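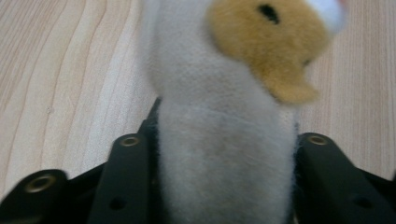 Figura 1 — Brinquedo de pelúcia com corpo branco-acinzentado e cabeça castanho-dourada.

Trabalho de projeto: a vida útil dos brinquedos em casa e na escola
Disciplina de Ciências do Ambiente
28 de outubro, domingo

1. Introdução
O projeto começou em setembro, depois de uma aula sobre resíduos têxteis. O grupo quis saber o que acontece aos brinquedos quando as crianças deixam de os usar. Os jornais falam muito de roupa usada e pouco de brinquedos, apesar de muitos serem feitos dos mesmos materiais. Os de pelúcia interessaram-nos em particular: costumam misturar tecido, enchimento sintético e peças de plástico, e essa mistura dificulta a reciclagem.

2. Método
Distribuímos um questionário em papel às famílias do primeiro ciclo. Recebemos 183 respostas válidas. Perguntámos que tipos de brinquedos havia em casa, quanto tempo costumavam durar e qual o destino dado aos que já não serviam. Fizemos também 13 entrevistas curtas a pais e avós, e visitámos duas lojas de artigos em segunda mão, a Slanina e a Grolach.
As perguntas foram testadas primeiro na nossa turma. Duas tiveram de ser reescritas porque os colegas não distinguiam "dar" de "trocar".

3. Resultados
O destino mais referido foi a arrumação: caixas no sótão, na garagem ou debaixo da cama. Em segundo lugar ficou a oferta a primos e vizinhos. O lixo comum aparece em terceiro, sobretudo para brinquedos com peças partidas ou pilhas avariadas.
As pelúcias são as que ficam mais tempo em casa, mesmo sem uso. Nas entrevistas repetiu-se a ideia de que custa deitá-las fora. Na Slanina disseram-nos que aceitam poucas, por causa da lavagem. A Grolach só recebe as que ainda têm etiqueta de composição.
Os jogos de tabuleiro e as construções são os mais fáceis de passar a outra família — desde que estejam completos.

4. Dificuldades
Algumas famílias deixaram em branco a pergunta sobre a duração. Também não pesámos os brinquedos, como estava no plano inicial, por falta de balança adequada. Os resultados valem só para a nossa escola.

5. Proposta
Sugerimos uma troca de brinquedos no fim de cada período, no átrio da escola, com uma mesa separada para peças soltas. As pelúcias devem chegar lavadas e secas. O que sobrar pode seguir para as lojas que visitámos, conforme as regras de cada uma.
O questionário e as tabelas completas estão em anexo.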